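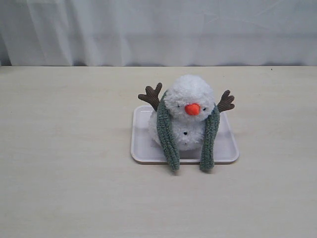
When should the snowman come off the table? Whenever you stop liking the look of it, and for me that's well past March.

I know the rule. Joni Ojala repeats it every year – winter stuff in the box by New Year, lid on, up to the attic. She runs the house swap page on Zikley and her post on seasonal clutter got 656 comments, most of them agreeing with her. Fine. I read maybe half. A lot of people very angry at pinecones.

But a plush snowman isn't a Christmas thing. No red hat, no bells. White fleece, orange nose, a green scarf that could pass for spring if you squint. It's a winter thing, and winter here goes on untill it feels like stopping. Snow on the steps again this morning. Why would I put the one soft cheerful object in the room away and stare at a bare table?

And the tray. People laugh at the tray. A small thing sitting straight on a big pale table looks like somebody forgot it there. Put a tray under it and it looks meant. Cheap trick, works on lemons and keys too. Also you pick up the tray, wipe, put it back. Done.

What I will give Joni – too many is too many. I had 2 shelves of winter figures once and dusting them was misery, fleece especially. It grabs every crumb. So I gave most of them to my neighbor's kids and kept one. One is easy to look after. Shake it out the window, pull the scarf straight or don't.

My mother kept a straw goat out till May and the house did not fall down. Box yours if you want. Mine's staying put, probaly until the tulips need the tray.

Santeri Leinonen
March 31, 2019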